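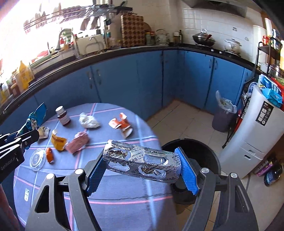
Sorting rubbish on the kitchen table: a talk with Mirela Cavalcanti

Mirela Cavalcanti did not plan to have a robot project in a kitchen. "I wanted a workshop with a good bench," she says. "But the kitchen has the rubbish, and the project is about rubbish. So we went to it."

The project is called Tristeo. She builds it with Noman Janjua, who writes the software. The goal is an arm that can clear a table of used packaging and drop it in a bucket. For now the jaws are held by hand, and a person does each movement so that the arm can learn it later.

I ask which object is the most difficult. She answers very quickly: the empty blister pack. "When it is flat, you can take it by the edges. When somebody rolled it, it is almost a tube and it has torn foil everywhere. You must press on the two ends, and not too much." The pads are soft and have ribs, and she prefers them to the smooth ones they tried in October. "With the smooth ones, Noman dropped 5 packs one after another. He was not happy."

Wrappers are another problem. "A crumpled wrapper has no correct side," she explains. "Each time it is a new shape." They have now 58 pieces of packaging in their collection, and she refuses to iron or straighten any of them.

About the tablecloth they had a small argument. Noman wished for a plain grey sheet, Mirela kept the plaid. "People have tablecloths," she says.

The arm itself still waits for 2 motors. Until they come, the work continues by hand, mostly in the evening, after the dishes.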